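## 4. Getting both arms ready for a session

Right, this is the bit everyone skips and then comes to find me. If you're new to the Grillcombe club, do sections 1 to 3 first (power, laptop, logging in) and then come back. I've written this one out the way I do it myself on a club night, so it wanders a little, but the numbers are in the order you need them.

You'll want the small hex key, the parts tub for the joining task and a second person if you can find one. Allow 20 minutes the first time. It gets much quicker!

### 4.1 Before you switch anything on

1. Check the red switch on the extension lead is off. Do this even if you were the last one to use it.
2. Give each black mounting plate a gentle wiggle where it's bolted to the rail. If it moves, stop and tighten it.
3. Follow each purple cable from the gripper end back down to the base with your finger. It needs a nice generous loop at the shoulder. A tight cable will pull the wrist round when the arm stretches, and then you'll spend the evening blaming your code (I did, most of last July).
4. Move coats, mugs and laptops well away from the rail. The elbows swing out further than you'd think.

> **Caution:** never push an arm by hand while it's powered. If it's in the wrong place, turn it off, hold the upper link so it doesn't drop, and move it then.

### 4.2 Powering up and checking the arms

1. Hold the left arm up, ask your second person to hold the right, and switch on.
2. Wait for the green lights. No green light on an arm means no session, so go to section 7.
3. Start the Bostex control program and type in the club code, 1513.
4. Pick **Both arms**, then **Slow**. Please do pick Slow. I know it's dull.
5. Let go of the arms and step back behind the tape line.
6. Press **Ready**. The two arms should lift and come in over the table, one from each side.

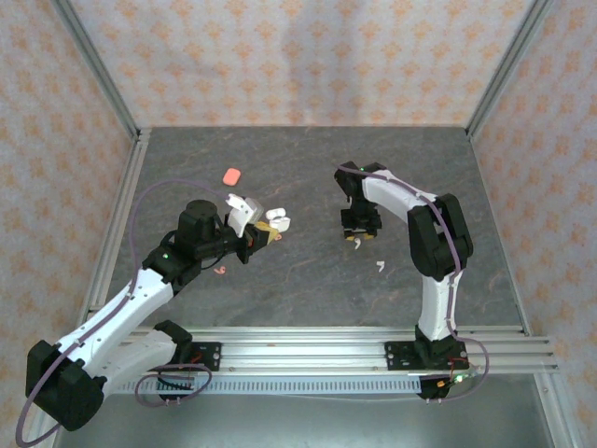 Strickland reckons you should always bring the left arm in first and park it before the right one moves at all, and that Slow mode only makes people careless. I've tried it that way and it's fine, just longer. If you're on your own with a group of Year 7s, I'd go with Strickland's method.

> **Note:** small parts can stay on the table during this check as long as they're lying flat. Anything taller than a matchbox comes off.

### 4.3 Bringing the grippers together

Now the fun part! The joining task only works if both grippers agree on where the middle of the table is, and after a week in a school hall they often don't. You're going to bring them nearly nose to nose and see how far out they are.

1. Open both grippers fully from the menu.
2. Press **Meet**. Keep your hand on the stop button the whole time, and I do mean on it.
3. Watch the last stretch from the side. You're looking for the two sets of yellow jaws at the same height, with a small gap between them.
4. If one is high or low, press **Hold**, then use the up and down keys on that arm only. One tap at a time.
5. When you're happy, press **Save middle**. The program gives you a number. Ours was 2642 the last time I set it, and I've pencilled that inside the lid of the parts tub. If yours is wildly different, press **Meet** again before you panic.
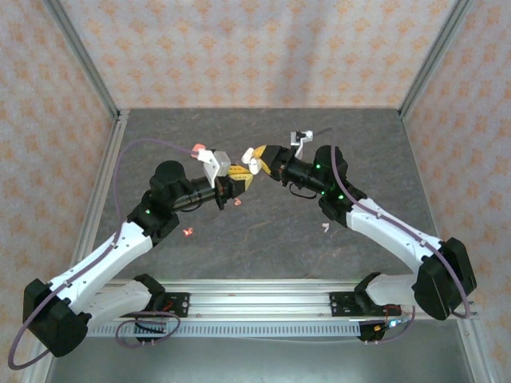

*Fig. 2: Grippers close together over the middle of the table.*

> **Caution:** if the jaws touch, press stop straight away. Don't try to back them off with the keys. Switch off, support both arms, ease them apart by hand and start again from 4.2.

### 4.4 If it won't behave

- **One arm lags behind the other.** Check the purple cable on the slow side first. After that, quit Bostex and open it again.
- **Error 59.** The program has lost track of an arm. Switch off, count to ten, switch on. If you get it twice running, write it in the Anberg notebook and use the spare laptop.
- **A gripper won't close all the way.** Have a look for a bit of part stuck in the jaws. Power off before you go poking about.
- **Save middle is greyed out.** You're still in Meet. Press **Hold**.

Once the middle is saved you can go on to section 5 and load the joining task. Leave the speed on Slow for the first run.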